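Leltus Forum > Prizes and Submissions > Musel Prize: entry count and the longlist rule

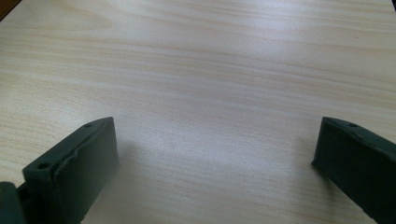 Pale wood tabletop, straight grain.

jeskola wrote:
The Musel Prize office posted its entry figure: 606 novels, all first published in English or in English translation. No titles released. The longlist is due after the readers' reports are in. Does anyone have the current wording of rule 7? My copy is from two cycles ago and still allows self-published work only with an ISBN and a print run of 100.

f_steyn wrote:
Rule 7 was rewritten in December. The print run minimum is gone. The ISBN stays. Ebook-only titles are eligible if the publisher supplies a fixed-layout PDF for the readers.

kmaluleke wrote:
Removing the minimum explains the total. I don't think it helps the prize. Five first-round readers for 606 novels means each book gets one full read at best. The Bataineh award had the same problem and went to a 50-page sample in round one.

f_steyn wrote:
Bataineh takes short fiction collections too, so the load isn't comparable. Also, Musel has nine first-round readers this cycle. Graça Louro chairs and doesn't read in round one.

kmaluleke wrote:
Nine, then. I was using the old list. It's still more than 67 books each with a single read, and two reads per book doubles that.

themba_m wrote:
I read for Bataineh for three years. The sample method is fine for cutting the bottom half. It is poor at ranking the rest, since slow openings get marked down. I would take one full read over two samples.

jeskola wrote:
Disagree. With one reader there is no check on taste. Two samples plus a full read on any split score costs less time and catches most errors.

themba_m wrote:
Only if the two readers split. If both dislike the opening, the book is out.

f_steyn wrote:
Separate point for anyone entering late: the Prellulix upload form rejects files with accented characters in the name. Rename before uploading. The receipt number is the only proof of entry they accept.

14 replies | 1,100 views | 3 shares

This site uses cookies to keep you logged in. Accept | Settings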